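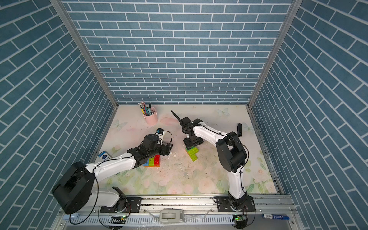
Workshop tips for the two-arm cell
Pokby student robotics club, build room notes
Revised 1 January 2021

These notes cover bench upkeep for members working on the brick assembly task. Wiring and software setup are in the Prekitz binder.

Floor mat

Brush the mat before homing the arms. Use a dry, soft paintbrush and work from the back wall toward the rail. Crumbs and flakes end up under the bricks, and a brick that sits on a flake rocks when a finger pushes on it. Do not use tape to pick up debris; it lifts the printed layer where the surface is already chipped. A barely damp cloth removes gray smudges. Let the mat dry fully before placing anything on it.

A patterned mat is harder for color thresholding than a plain one. If your detector confuses pink petals with an orange brick, raise the saturation cutoff first and leave the lamps alone. Check the result with an arm parked over the work area, as its shadow changes the reading by more than most people expect.

Bricks

Large two-by-four bricks are the standard part. Wash them in warm water with a drop of dish soap, stud side down, and air dry for 24 hours. Grease on the side faces is the usual cause of slipping.

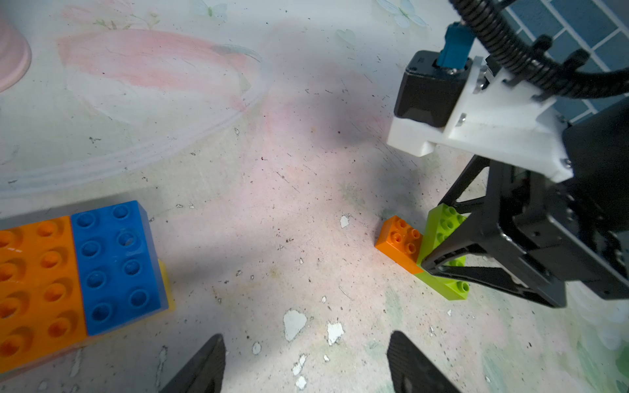 Standing a brick on its short end is permitted in the July round, but the contact area is small. Close the fingers slowly and keep the push level with the middle of the brick. Pushing near the top tips it. When a second brick lies against it, approach from the free side.

For stacking, press straight down over the center of the studs. If a joint stays open on one side, back off and press again at the open side — do not increase the force limit.

Gripper fingers

Wipe the fingertips with isopropyl alcohol before each session. Replace a pair when the surface texture is gone or after 4000 grips, whichever comes first. The last pair was retired at 3396 with one tip worn smooth. Log the number on the Maltuvau sheet.

Cables

Move each joint through its full range by hand, power off, and watch the slack at the elbow and wrist. A loop that touches the mat at full reach is too long. Clip sleeves to the bracket and leave the last 58 mm before the connector free of clips.

Screws

Printed brackets creep under load. Check the countersunk screws monthly with the short Čierny driver and stop when the head is flush. Threadlocker is for metal parts only; some types crack printed plastic.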